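Handout 4: Packing, Labeling and Holding Stock

Small Business Operations, Unit 2
Read before the workshop. Bring your own stock list and a calculator.

This handout covers what happens between goods arriving and goods going out: how they are bagged, where they wait, and what that costs. Most of it applies to soft goods such as clothing and household linens.

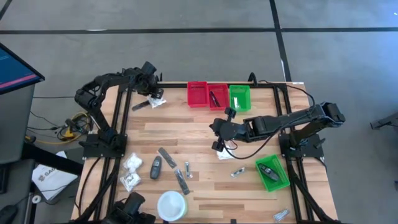
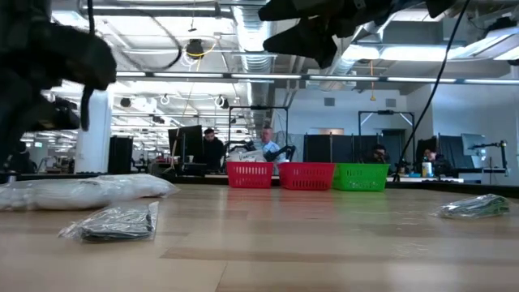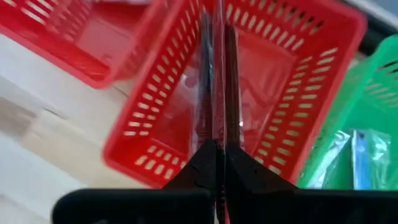

Photos: course collection. Baskets and bags, first and second; clear plastic packet, third.

1. Why packing belongs in the cost of the item

New sellers often list packing under office supplies. It should sit with the cost of the product. If you sell one more shirt, you use one more bag and one more label, so the cost rises with each sale. Rent on the storage room doesn't behave that way.

The working example for this unit is Wirkedstead, a shop that sells plain shirts, scarves and work pants by mail. It buys bags in lots of 1,000. The owner pays for the whole lot up front, but only the bags used in a month count toward that month's cost of goods. The rest are supplies on hand. In the September figures, 186 bags were used, leaving 814 on the shelf if the lot was full at the start of the month and none were spoiled.

Work out for yourself what happens to the cost per bag if the supplier adds a flat delivery charge. Then do it again with the lot size cut in half.

2. Choosing a bag

Clear bags let a packer check color and fold without opening anything. Opaque bags hide the contents, so they need a label on the outside before they leave the packing table. Either kind can be the right choice. Questions to settle before you order:

Will the bag be opened before sale, and by whom?
Does the item need air? Natural fibers stored for a long time do better in something that breathes.
Is the bag also the mailing bag, or will it go inside one?
How much larger than the folded item does it need to be?

Oversized bags are a common waste. They cost more, they slide off stacks, and they can push a parcel into the next postage band.

3. Storage by type and storage by place

There are two basic ways to arrange a small stockroom.

Storage by type keeps all the scarves together and all the pants together. A new worker can learn it in a morning. The weakness is that space gets reserved for items that have run out.

Storage by place gives every bin a code, and any item can go in any free bin as long as the code is written down. It uses space better, but a missed entry means a lost item – sometimes for months.

Wirkedstead stores by type and keeps one overflow shelf by place. The Rorel case in your reading packet goes the other way and stores everything by place. Compare the two before the workshop and note which one you would want during a busy season with temporary staff.

4. First in, first out

Older stock should leave first. With food the reason is obvious. With cloth the risks are slower: fading, creases that set, bags that turn cloudy or brittle, and styles that stop selling. Load new stock from the back and pick from the front. If the shelf is against a wall, mark the received month on each bundle.

5. Returns

A returned item is not stock until it has been checked. Keep returns apart from goods for sale and decide on each one within 2 working days. The choices are back to stock, rebag, mark down or write off. Rebagging uses a second bag, and that cost belongs to the return, so record it there.

Reading

Ota, chapter on variable costs. Skip the section on freight contracts.
Hosseinzadeh, the short article on stockroom layout. The tables matter more than the text.

To hand in

One page, typed. List 4 items you sell or might sell. For each, give the bag type, the full packing cost per item and where it would be stored. Show your arithmetic. Work without arithmetic will be returned unmarked.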